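Kastgate Lab Course, Unit 12: Teaching by Remote Control

1. Before recording
Each group drives the two follower arms from the leader pair. Bring both grippers to the middle of the mat and stop before they touch.
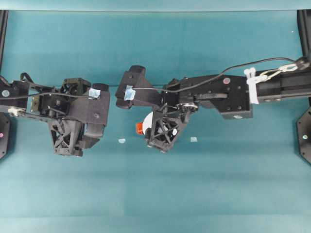 2. Recording
Start the Tamero logger, then move. Keep an episode under 600 frames. Open the fingers wide well before you reach a small part, and check the wrist view as well as the head view.
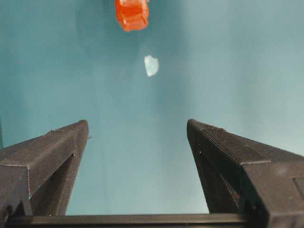 Approach slowly and keep the part between the two fingertips. If you miss, back off and try again in the same episode. Delete an episode only if the logger drops out. Save to the Nouri folder under your group number.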